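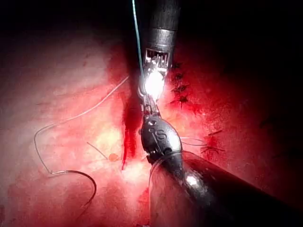 Los dos instrumentos sobre la incisión. A la izquierda, la aguja con el hilo claro.

30/04/2018

Hoy ha fallado otra vez el Alik. Lo apunto esta noche con el orden bien puesto, que la última vez lo dejé para el fin de semana y luego no supe decir qué alarma había salido primero.

Estábamos en la sala pequeña de Prandbridge, con la práctica de sutura de siempre. Tejido de laboratorio, sin paciente. Yo llevaba el puesto de supervisión y tenía el registro abierto en la otra pantalla. El arranque fue normal. La comprobación de ejes pasó a la primera, los frenos también, y la lectura de tensión de los cables salió en verde en los dos brazos. El brazo uno venía de la revisión y el dos no se había tocado desde el invierno. El que ha fallado es el uno.

La primera parte fue bien. Se anudaba despacio, con tirones cortos, y en la consola no había más que los avisos habituales de calibración de la luz, que ya ni leo. A mitad del trabajo noté que la pinza tardaba en abrir. El operador soltaba el mando y la pinza seguía cerrada un momento antes de moverse. En el registro eran 300 milisegundos. Con eso se puede trabajar, pero se nota en la mano, y el operador lo dijo antes que yo. Pedí seguir y vigilarlo. Ahora pienso que ahí debí parar.

Unos puntos más tarde el retraso subió a 700 milisegundos y saltó el error 114, par de cierre fuera de rango. Según el manual de Trandton, con ese código el instrumento mantiene la última posición y el sistema congela los dos brazos. Congeló el dos. El uno siguió en modo de seguimiento, o sea que seguía obedeciendo al mando con la pinza cerrada sobre el hilo. El operador no lo sabía, tenía en pantalla el mensaje de sistema detenido y levantó las manos para recolocarse. El brazo fue detrás. Fue poco recorrido, lo suficiente para tensar el hilo y levantar el borde del tejido. Pulsé la parada y entonces sí se quedó quieto.

No se rompió nada. Ni el instrumento, ni el hilo. El punto quedó demasiado apretado y hubo que cortarlo. En un banco de prácticas eso cuesta un trozo de sutura y nada más. Aun así estuve un rato sin ganas de hablar. El mensaje decía detenido y el brazo se movía. Todo lo demás de la tarde me parece secundario.

Para sacar la pinza usamos la llave manual. El procedimiento dice girar hasta notar el tope y abrir con la otra mano, y también dice que se hace en menos de un minuto. Tardamos 17. La llave entraba bien, pero al girar no transmitía nada, patinaba. Probamos con la de repuesto y lo mismo. Al final hubo que retirar el carro del instrumento, aflojar la tapa y mover la polea con un destornillador fino, que es algo que no viene en ningún papel y que habría que quitarle a cualquiera de la cabeza. Lo he escrito en el parte tal cual, con el destornillador incluido. Me preguntaron si hacía falta ponerlo. Hace falta.

Luego cambiamos el instrumento por el de reserva, repetimos la comprobación completa y discutimos si se seguía o se recogía. Yo era partidario de recoger. El resto quería ver si el retraso aparecía también con la pieza nueva, y tenían un argumento razonable: si era cosa del instrumento, desaparecería, y si era cosa del brazo, volvería a salir enseguida. Acepté con dos condiciones. La mano puesta en la parada todo el tiempo, y nada de soltar los mandos con la pinza cerrada, dijera lo que dijera la pantalla.

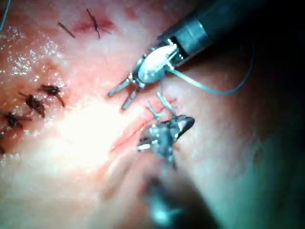 Con el de reserva el retraso bajó a valores normales y no volvió el error. Se trabajó despacio, se habló poco, y dejé el registro grabando a la frecuencia alta aunque luego el archivo no hay quien lo abra. Cuando llegó la hora de devolver la sala no habíamos conseguido reproducir nada. Es lo que menos me gusta de la jornada. Un fallo que se repite se arregla.

Al acabar desmontamos el instrumento retirado sobre la mesa del taller. Uno de los cables de cierre tenía hilos abiertos cerca de la polea, y en el canal había residuo seco. Eso explica el par fuera de rango y puede que el retraso. También explica que la llave patinara, si el cable se había salido de su guía. Lo que no explica de ninguna manera es que el brazo siguiera al mando con el error activo. Eso está en el programa, o en cómo habla el programa con el controlador, y un cable gastado no tiene nada que ver.

Mi sospecha es la actualización de Lekota. Desde que se instaló, el estado de los brazos pasa por su módulo antes de llegar a la consola. Si el módulo recibe el paro del brazo dos y da por hecho el del uno, la pantalla enseña detenido para los dos. Encaja con lo que vi. Pero encajar es fácil, y en agosto también me encajaba todo con el sensor de la muñeca y resultó ser un conector flojo. He pedido los registros del controlador para compararlos con los de la consola, línea por línea. Si las horas no coinciden, ya tendremos por dónde empezar.

Apunto lo que queda hecho: el Alik apagado y con etiqueta roja, el instrumento en bolsa con su número, las dos llaves manuales aparte. El parte enviado a Trandton con el registro corto. El largo pesa demasiado y lo llevaré en disco.

Y lo que queda por hacer. Repetir la prueba de paro con los dos brazos en movimiento y un error provocado, sin tejido, con un hilo atado a un dinamómetro. Mirar si la versión anterior de Lekota se puede volver a instalar sin perder las calibraciones. Revisar los otros instrumentos del mismo lote, cable por cable, con lupa. Cambiar la hoja de la sala para que diga que el paro se confirma mirando el brazo. Esto último lo puedo hacer mañana a primera hora y no necesita permiso de nadie.

Por la tarde llamó Trandton. Una llamada corta y correcta. Preguntaron por los ciclos de uso del instrumento, por el método de limpieza y por la humedad del almacén. Yo les hablé del paro y ellos volvieron a la limpieza. Insistí una vez más y dijeron que lo pasarían al grupo de control. Pedí que me lo confirmaran por escrito. A la hora de escribir esto no ha llegado nada.

Sobre mi parte: vi los 300 y dejé seguir. El límite del procedimiento está más arriba, así que en papel no hay falta, pero el valor de la semana pasada era bastante menor y yo lo sabía, lo tenía en la otra ventana. Un cambio así ya es un aviso, esté o no dentro del límite. He puesto una frase en el parte que lo dice. Una corta, sin adornos.

He llegado tarde a casa y he cenado de pie — pan, queso, lo que quedaba de la sopa. Tengo todavía la postura en el cuello, de estar torcido entre las dos pantallas. He puesto el despertador antes de lo normal para estar en la sala cuando abran. Tengo que acordarme de llevar el dinamómetro, que está en el cajón de abajo, y pilas.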